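The Trouble With Renting Robot Arms by the Month

I spent the better part of the winter reading sales sheets for robot arms, and then the spring using some. The offer I want to write about is the two-arm bench from Plenonden, a small firm that will not sell you its robot but will rent it to you, monthly, with someone on the phone to help. The company calls the bench the Lurow. I think the bench is good. I think the way it is offered is wrong for most of the people it is aimed at, and I would like to say why before more small shops sign the form.

First, what you get. The Lurow is a table inside a metal frame with walls on the sides and back. Two arms are fixed along the front rail. You stand or sit behind them and work the arms by hand through a pair of matching handles, and the system keeps a record of what you did. After enough rounds of the same job, you send the records off and the company returns a program that tries to do the job without you. That last part is the service. The table and the arms are really just the way in.

The price is 600 dollars a month, with a deposit of 3000 dollars that you get back if nothing is broken. There is no yearly contract. You can quit with 20 days of notice. On paper this is the friendliest deal I have seen in the field. The only other bench I looked at closely, the Gavholm, has to be bought outright and comes with a manual and an email address.

I help run a shared kitchen and packing room. Our tenants make jam, crackers, spice mixes, that kind of thing. Much of the work that wears people out is not cooking. It is opening bags, putting things into bags, closing bags, laying out boards and tools, and putting all of it away again at the end of a shift. When the Plenonden rep told me the bench was made for "soft goods and light kitchen handling," I thought of cloth bags right away, and I asked for a three-month trial beginning in January.

The setup went well. Two people came with the parts, bolted the frame together in an afternoon, and had both arms moving before they left. The walls do two jobs: they keep sleeves and elbows out of the way, and they give you somewhere to hang baskets. I was told to keep the background plain and the light steady, and the walls help with that too.

Learning to drive the arms took longer than the brochure said it would. The brochure says one day. It took me most of a week to stop knocking things over, and I am fairly good with my hands. Nantana Klinhom, who packs spice mixes and rents the bay next to the door, picked it up faster than I did. She told me the trick was to stop looking at her own hands and watch only the grippers. After that she did most of the recording, and I paid her for the hours, which the brochure also does not mention. Someone has to do the recording. If you own the shop and you do it yourself, those are hours when you are not running the shop.

We recorded 286 rounds of our main job over the trial. The job was simple to say: hold a cloth bag with one arm and bring a utensil over to it with the other. People do this without thinking. A robot has to deal with the fact that a cloth bag never lies the same way twice. It folds over on itself, the cord gets under it, and the opening ends up on the wrong side. A jar is the same jar every time. I had not thought hard enough about that difference, and I do not believe the rep had either.

The program that came back after the first month could pick up the utensil. I was happy with that and said so. It could also find the bag and hold it down most of the time. What it could not do well was open the bag. The second version was better at opening and a little worse at picking up. The third was the best of the lot. With the third version, I could leave it to work for a while and come back to find more done than not done. I would not have left it overnight.

So the bench works, up to a point, and the point is further along than I expected. I want to be fair about that. Two years ago I saw a demonstration of a much larger machine that could not handle cloth at all.

My complaint is with the rental. Everything useful about this machine takes time to build up, and the monthly plan charges you for that time while telling you it is a low-risk way to try things out. In the first month you are learning to drive. In the second you are making records that are good enough to use. In the third you start to see results. If you quit at that point, as the friendly terms invite you to, the arms go back on the truck and so does the program. The records stay on the company's computers. You may ask for a copy, and I did, but the copy is in a form that only the Lurow can read.

In other words, a short trial buys you a look at what the machine might do for you if you kept paying. For a big company that is a fair purchase. They have someone whose job is to look at things. For a packing room with six tenants it is a lot of money for a look.

People will answer that buying is worse, and for some it is. If the Gavholm had arrived and failed with cloth bags, we would have been stuck with it. A rental moves that risk onto the company, or part of it. I accept this. But there is a middle way that Plenonden could offer tomorrow. Let the rent count toward a purchase after the first three months. Let the customer keep the program that was built from the customer's own work. Either change would turn the Lurow into something I could recommend to other kitchens without a long talk first.

The support deserves a few words as well, since it makes up a good share of what you pay for. You get one call a week with a person named on your account, and that person knows the machine. Ours was patient, and the advice was practical. Slow down near the table. Do not record when you are tired. Change one thing at a time. I learned more from those calls than from anything printed. The calls are also the first thing to go if you drop to the cheaper plan, and I would not drop to it.

For readers who are still thinking about a trial, I have put down what I would check before signing. None of it is technical.

1. Pick the job before the bench arrives

Write down one job, in one sentence, and stay with it. We lost nearly two weeks at the start because three tenants each wanted a different thing tried. The company will let you switch as often as you like. Every switch sends you back to the beginning, and the rent does not go back with you.

2. Use your own things from the first day

The kit comes with practice blocks and a plastic cup. Leave them in the box. We used a cutting board, a flat utensil and one of the cloth bags with the checkered trim, with its blue cord left on. The cord is a nuisance and I was tempted to take it off to make life easier for the robot. But bags with cords are what we have, and a program that has never met a cord is no use to us.
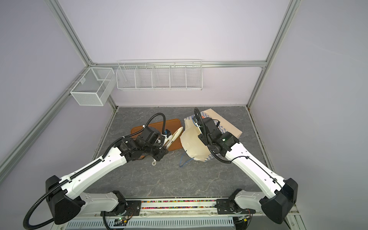 3. Ask who owns the records

Get the answer in writing. Ask what form you will receive them in, and whether anything apart from the company's own bench can open them. I asked this in the second month, when I had already handed over most of what we had made. Ask it on the first phone call. The rep may need to go and find out, and it is worth the wait.

4. Count your own hours

Put a clipboard next to the bench and have each person write down when they start and stop. Our rent was the smaller half of the cost by the end. I had planned for the rent and nothing else.

5. Find out what happens when an arm breaks

Ours did not. A bakery I spoke with, Kinnear, had one arm down for nine days and was billed for all nine. Plenonden gave them credit for it later, after several calls, and says the terms are being changed. They had not been changed in the copy I was sent.

We did not renew at the end of the trial. I have told the company I would take the bench back on a rent-to-own plan, and the account person said others had asked for the same. Nantana would like it back sooner than I would. She has a new size of bag coming and wants to see how the left arm copes with it.

May 2024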